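4. Tutorial length and early play in Kindwood

4.1 The game and the two openings

Kindwood is a single-player puzzle game for phones and tablets in which the player sorts the contents of an old house, room by room. Each level is one room. Objects have to be put away in an order that the player works out from their shape and from short notes left by the people who lived there. It was made by Tudus, a small studio, and the version used in our study had 30 levels. No level has a time limit, and a level can be left and picked up again at any point.

The game had two openings during the period we looked at. The first, which we call the long opening, was the one in place when the game went out for testing. It takes the player through the first three rooms with text boxes that pause play. Each box names one action, waits until the player has done it, and then goes away. A player can't drag an object other than the one named while a box is open. The second, the short opening, was written in February after the studio had watched people play at home. It has a single text box at the start of the first room, which explains dragging. Everything else is left to the rooms themselves, which were redrawn so that the first has only one possible move, the second has two, and the third brings in the notes.

The levels after the third room are the same in both versions. So are the sounds, the menus and the hint button, although the hint button matters more in the short opening, as we discuss below.

4.2 Players and sessions

We recruited 58 players through two board game clubs and a notice in a public library. All of them owned a phone that could run the game. We asked whether they had played a puzzle game on a phone in the past month, and used the answer only to keep the two groups alike. Half were given the long opening and half the short one. They weren't told that there were two.

Players kept the game on their own phones and played when they liked. We gave no target for how far they should get and didn't remind them to play. This is a weaker form of control than a session in a laboratory, but people sit through a tutorial quite differently when a researcher is in the room. In our pilot, which was run in person, every player read every text box to the end. At home this was plainly not the case.

Play was recorded with Destument, a logging tool that the studio had already built into the game. It stores the time at which a level is opened, each move, each use of the hint button and the time at which the game is closed or sent to the background. It doesn't store anything about other apps on the phone. Over the whole study it logged almost 3000 sessions. A session here means any stretch of play between opening the game and leaving it, so a player who checks a message and comes back has started a new one. We considered joining sessions that were close together, but the right gap was hard to choose and the results in this section don't depend on it.

4.3 What we counted as dropping out

There is no agreed point at which a player of a game like this has stopped. Some people put a game down and take it up again on a train journey weeks later. We used the last level finished by the end of the study, and treated a player as having left early if that level was in the first eight rooms. The limit was set before we looked at the logs. It was chosen because the eighth room is where the last new rule is brought in, and a player who has finished it has seen everything the game will ask of them.

The measure is crude. It counts a player who liked the game but had a busy month in the same way as one who disliked it from the start. We therefore also sent each player a short set of written questions when the study closed, and spoke to those who agreed to a call. The calls were made by Consolacion Maglaya, who hadn't worked on either opening. Most lasted only a few minutes.

4.4 Results

Fewer players left early with the short opening than with the long one. The difference is in the direction the studio expected, but the groups are small and we wouldn't want to put too much weight on it alone. The pattern inside the first rooms is more telling.

With the long opening, play in the first three rooms was quick and even. Players made very few wrong moves, as the text boxes allow hardly any. The trouble came in the fourth room, where the boxes stop. Time spent in that room rose sharply, and so did wrong moves of a kind the tutorial had covered. A common one was trying to put an object on a shelf before moving what was already there. The long opening has a text box on exactly this point in its second room, and every player in the group had carried out the action when told to. Several said on the call that they didn't remember being shown it.

With the short opening the picture was nearly the reverse. The first three rooms took longer and had more wrong moves, most of them in the second room. The fourth room was then no harder than the third. Players in this group used the hint button a good deal in the early rooms and less later on. In the long opening the button was hardly touched until the fourth room, and some players never found it at all. This may be partly a matter of screen layout: the text boxes sit near the button and cover its label while they are open.

The notes were a problem in both versions. They are meant to be read as clues, but a fair number of players took them for decoration and closed them without reading. One player in the short opening finished eleven rooms in this way by trying every order until something worked. She reported that she had enjoyed it. The studio has since changed the notes so that the object a note refers to moves slightly when the note is opened, and we have no data on that change.

4.5 Answers to the written questions

We asked players to say in their own words how they had learned to play. Those given the long opening mostly wrote that the game had told them. Those given the short opening wrote that they had worked it out, or that it was obvious. Nobody in the second group mentioned the one text box that they had seen.

We also asked whether the start of the game was too slow, too fast or about right. Here the two groups didn't differ much. Players who had left early were more likely to call the start slow, whichever opening they had been given, and this is probably as much a judgement on the whole game as on its first rooms. We'd be careful with questions of this kind in later work. A player who has lost interest tends to give a reason when asked for one, and the tutorial is what they remember best - it may be most of what they saw.

Two players raised a point that we hadn't thought of. Both had handed the phone to someone else in the household, who wanted to try the game from the beginning. The long opening could be replayed from the menu, but the short opening couldn't, as the studio hadn't thought of it as a tutorial. The second person therefore started in the middle of a save and had to learn from a room that wasn't made for teaching. Shared phones are common enough that this deserves a proper fix, and separate save slots would be the simplest.

4.6 Household objects and prior knowledge

Part of the effect may come from the subject of the game. Players already know that a drawer has to be open before something goes into it, and that clothes are laid flat before they are folded. An opening can leave such things unsaid. In the clothing rooms (see Figure 4 for a garment of the sort meant) there were few wrong moves in either group, even in rooms where a new rule had just come in. Rooms with tools in them went worse, and rooms with kitchen equipment fell somewhere between.

Konrad Baran, who drew the rooms, had placed the clothing levels late in the game on the view that soft shapes would be hard to read on a small screen. The logs don't support this. The version now in testing with the publisher, Assunção, moves one of them to the second room, where it takes over the work of the removed text boxes.

Figure 4. A dark green knit sweater on a pale yellow quilted bedspread.
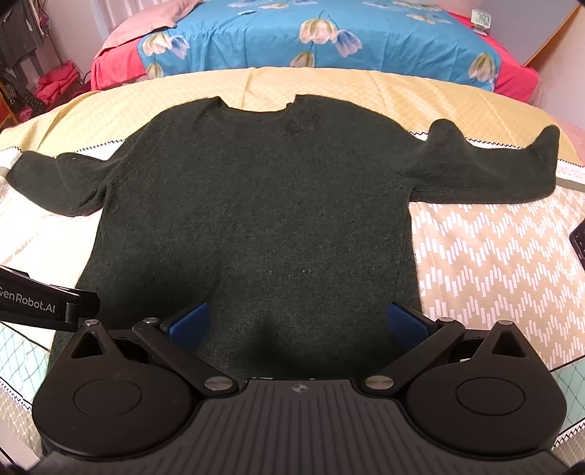

Whether the same approach would suit a game with an abstract setting is less clear. A player who meets coloured tiles for the first time brings nothing from the home to help with them, and the first few moves have to teach what the tiles are as well as what can be done with them. We expect that some form of written instruction would still be needed there, though it could be spread over more rooms and left open to wrong moves. The next section looks at the hint button on its own, using the same logs.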